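23 August 2020

Slept badly and got in early, which at least meant I had the room to myself. Spent the first hour on the write-up and then gave up on it, as the one number I need is the one I don't trust.

The number is the success rate for a single pick out of a heap. Back in May the Suletti policy looked good on this. We had trained it on 1,000 demonstrations, all of them one garment at a time on a bare table, and it could find an edge and lift it nearly every time. Put a mixed pile of clothes in front of it and it goes to pieces. It closes on the first ridge it sees, and if that ridge is made of two garments then up come two garments. The same two-garment problem is in the Harnico results, so I don't think it's only our data.

So the method now is what I have been calling pinch and wait. The gripper closes on a small fold, lifts a little way and holds. The wrist camera takes a short burst and a second network decides from the burst whether there is one piece of cloth between the fingers or more. If it says one, the arm carries on. If it says more, the arm opens and tries a new point. It's slow. I expected to hate how slow it is and I mostly do.

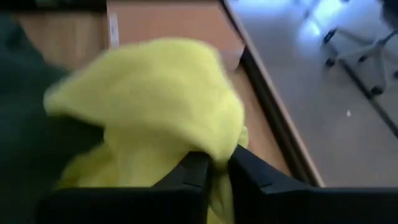
Wrist view with the yellow cloth in the pinch.

The wrist view is where nearly all the trouble is. The fingers take up the bottom of the picture, anything that moves comes out smeared, and a fold of fuzzy cloth doesn't have much of an edge even when it's sharp. I had been throwing the blurred pictures away before training. This week I put them back in and the one-or-more network got better, on the 300 labeled bursts I keep aside for testing. My guess is that the blur carries something about how the cloth swings. A single layer and a double layer don't move the same way. I have no proof of that and I should not write it down as if I did.

What I can say is this. With the blurred pictures left out, the network got 17 more of the 300 wrong than it does with them in. I ran it again with a different seed to be sure and the order held, though I didn't write down the second count, which was stupid. Run it again tomorrow and write it down.

The other thing to settle is the view from above. The paper from the Ragnarsson group uses only the overhead camera to choose the grasp point, and I have been copying that without thinking much. It works when the colors are far apart. It does not work on dark cloth over dark cloth, where the border between two garments is a guess even for me, and I am the one doing the labels. 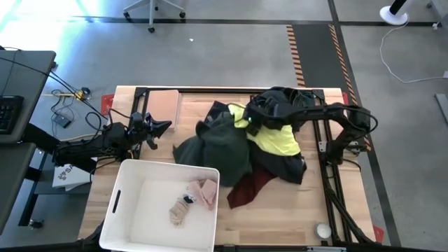 I want to try letting the overhead camera choose three points in place of one, ranked, and have the wrist check decide which of them to keep. That way a bad first choice costs one pinch and not a whole new plan. The planner is the slow part, much slower than the arm. Sudis already has a ranking step we could borrow, but it is written for boxes and it assumes the thing you are picking up stays the same shape. I looked through the code over lunch. I think it is less work to write our own.

Also need to decide what counts as a success. Up to now I have said one garment, lifted clear of the heap. But a sleeve can drag another piece halfway across the table and still pass under that rule. If I tighten it the numbers drop for every method, ours included, and the May runs have to be scored again from the video. That's days of watching cloth. I think it has to be done all the same – a reader would ask, and I would ask if it were somebody else's table of results.

Labels went slowly this afternoon. I changed my mind on several of the dark ones and then changed it back, so I have added a third label for "can't tell" and will leave those out of the test set. Need to say so in the methods section, with the count.

Left it there. Wrote the ranked version up to the point where it reads in the three points and then does nothing with them. Bought bread and eggs on the way home. Still have to answer the email about the workshop.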